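Budgeting for a second bench: notes from the planning round

I have been asked several times since February how our group arrives at an equipment budget for a new bench, and I have decided to set the matter down in one place. What follows reflects my own view as the person who prepares the figures. It does not bind my colleagues at Wostach, although most of them have read it.

Our present bench is a two-arm arrangement on a common rail, bought through Flultero. The work it does is sorting and packing small hand tools into bins. The proposal is for a second bench of the same pattern, and the first question put to me was what such a bench costs. The quotation gives the price of the arms. It does not give the price of the bench, and the difference between the two is where our first budget went wrong.

On the first occasion we allowed for the arms, the rail, the controllers and the delivery. We did not allow for bins, spare fingers, cable, replacement finger pads or the tools themselves. These are small purchases, each of which can be approved at a desk in a minute, and taken together they used up the whole of our reserve before the summer. I have since given them a heading of their own.
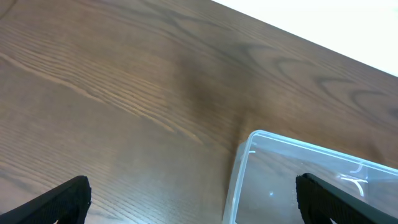

Signe Eyvindsson wrote to me after reading an early draft that the small items should not have a heading at all, and that they belong in the running costs from the first day. Her argument is that a bin or a finger pad bought in the first month will be bought again in the tenth, and that a capital budget hides this. I have some sympathy with the point. Our rules, however, require anything needed to bring a bench into use to be charged to the purchase, and so I have split the heading: the first set to capital, every later set to running costs.

The second matter is the choice of supplier. We obtained quotations from Flultero and from Mumix. The Mumix arms were the cheaper, and the saving would have paid for a good deal else. Against this, their delivery period was 14 weeks, the fingers were not interchangeable with those we hold, and our staff would have had to learn a second control program. I do not consider that a lower price should be set aside lightly. In this case I recommended that we remain with the arms we know, and I attached the full comparison so that others could disagree with me on the facts.

Payment terms deserve more attention than they usually receive. Flultero asks for 55 per cent with the order and the balance on delivery. I requested that the balance be held until the bench had completed its acceptance period, which we have set at 90 days. This was agreed after two rounds of letters -- rather more politely than I had expected.

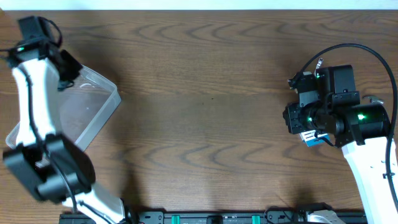
There remains the question of space. The Vlachopoulos building, where the second bench would go, has one suitable room, and it will need additional sockets on the long wall and a door that closes properly. The electrical work was quoted separately and has been entered under premises. I would advise anyone preparing a similar plan to visit the room with a tape measure before the order is placed. Drawings supplied by a landlord are not always of the room as it stands.

I have also been asked how many work items should be bought for a new bench.
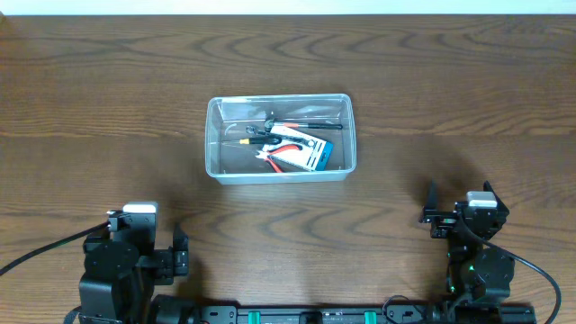

The allowance for work items is the line most often cut, and I have argued for keeping it. A bench that handles only one kind of object will tell us very little about the next contract. The items should differ in shape and in the way they lie, and some should still be in their packaging. A clear bin holding red-handled pliers beside a tool on a white card with a blue header is the sort of mixture I have in mind, and it can be put together from any hardware shop. I have entered enough for 4 full sets, with a small sum for replacing whatever is worn or mislaid.

The revised figures go forward at the end of the month. If the electrical quotation is still open by then, I shall submit the plan with that line marked as provisional and send the final sum on afterwards.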